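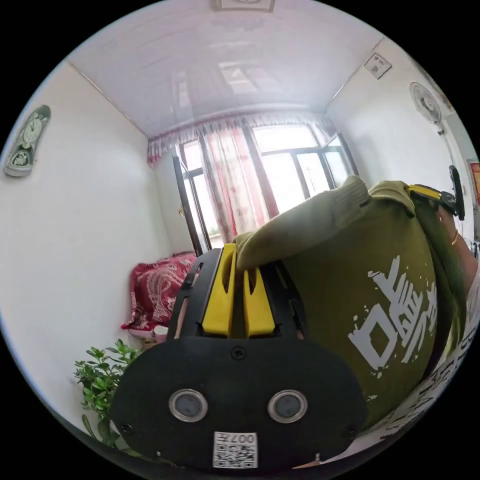 Suqin Jiang wrote to ask whether she should slow down for the robot's sake when she does a task with the hand gripper. No. Work at the pace you would use if you were trying to be tidy. Very slow movements give us long recordings with little in them, and the robot copies the hesitation along with everything else.

Frequently asked questions for home demonstrators

What is the difference between showing by hand and remote control?
Showing by hand means you hold the gripper and do the job yourself. There is no robot in the house. Remote control means you sit at the Drusus desk in Irnville and drive the arm with a pair of handles. Most people start with the hand gripper and some never use the desk.

Which tasks can I choose?
Anything on the current Pan list. Bags, bedding, cups and drawers are always open. If a task has a grey mark beside it we have enough of it for now.

How should I handle cloth bags?
Take hold of the rim and close the fingers fully before you pull. A folded or rolled edge is fine and you don't need to flatten it first. Full, bulging bags are as useful to us as flat ones.

Can a second person help?
Yes, if the task sheet says two people. The helper may steady the far side of an object with a hand or with a second tool. Please agree who lets go first - a lot of clips are spoilt at that point.

Do I have to clear the room?
No. Leave furniture, plants and curtains as they are. Put away letters, bank cards and anything with an address on it. Bright windows are allowed, but try one short clip and check it before doing a whole set.

How long is a session?
A set is 27 clips. You may stop between clips and carry on later the same day. Sets left open overnight are closed at 2 in the morning and you will be paid for the clips already sent.

I dropped something. Should I delete the clip?
Keep it. Pick the object up with the gripper if you can reach it and finish the task. Delete a clip only if a face or private paper is in it.

How many clips does a task need?
It varies. Drawers closed at 700. The bag task stands at 1,085 and is still open, as soft things take more showing.

The fingers have stopped closing evenly. What do I do?
Stop the set and send a message through the Fukell app with the number of your gripper. Don't tighten the screws yourself. A replacement is usually sent out the next working day, and your open set will be held until it reaches you.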